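Ticket 261 - Humanoid snags left hand on chair when passing between seats (sim)
Project: Cotarton
Opened by: Yi-chun Hsieh
Component: walking / arm clearance
Priority: high
Status: fix in test, ticket still open

Reported
Small office room, Brerley scene set. The walk goes between the red chair and the black executive chair and out towards the hallway. In 13 of 127 overnight runs the left hand touched the red chair, the contact force spiked and the safety stop kicked in. The robot then froze with one foot in the air and toppled in nine of those. The stop itself did exactly what we ask of it, but a stop in mid-stride is a fall, and I don't want that anywhere near the real machine!

First look
I replayed all the bad runs and they are lovely and consistent, which is a gift after last month's ticket. It is always the left hand and always the red chair. Foot placement is fine in every one. The planner checks the feet and the torso against the furniture, and the arms are only covered by a fat capsule from shoulder to wrist. The capsule stops at the wrist. The fingers are not in it at all.

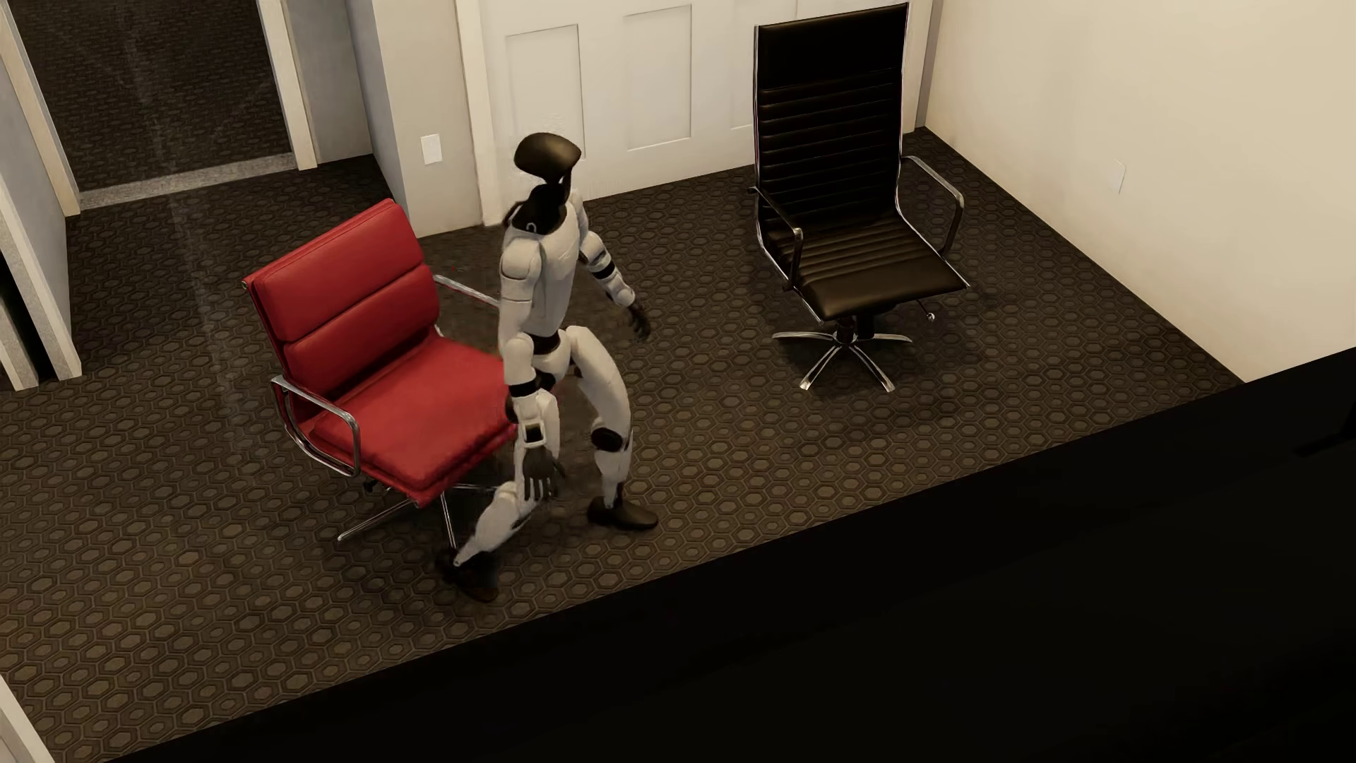
Run 88 replay, paused between the two chairs. Left hand just above the front edge of the red seat.

Look how little room there is under that hand. With the fingers spread they reach well past the end of the capsule, so the planner thinks it has clearance to spare when it has next to none. The chair is turned at an angle too, and that matters: when I squared it up by hand I got no contacts at all.

Tried
- Slower walk. Fewer contacts, still not zero. Reverted.
- Larger margin round the chair. The planner then refused the gap altogether and stood in the doorway. Reverted.
- Second capsule from wrist to fingertips, both arms. Much better!
- Same again, plus left elbow tucked in while passing furniture. No contacts in a full repeat of the overnight batch.

Comment from Bilgin team
Happy with the hand capsule, please merge. Less sure about the elbow tuck, as it changes the arm swing and we tuned balance with the old one. Can you send the waist torque plots?

Reply, Yi-chun
Plots attached, nearly identical to the old ones apart from a bump at the first step. I really like this fix, but fair point on the swing, so I have put the tuck behind a switch, off by default.

Still to do
- Rerun with the switch off and the chair at other angles.
- Make the stop finish the current step before it holds. Split out as its own ticket, assigned to Uto.
- No hardware walks between chairs until both are closed.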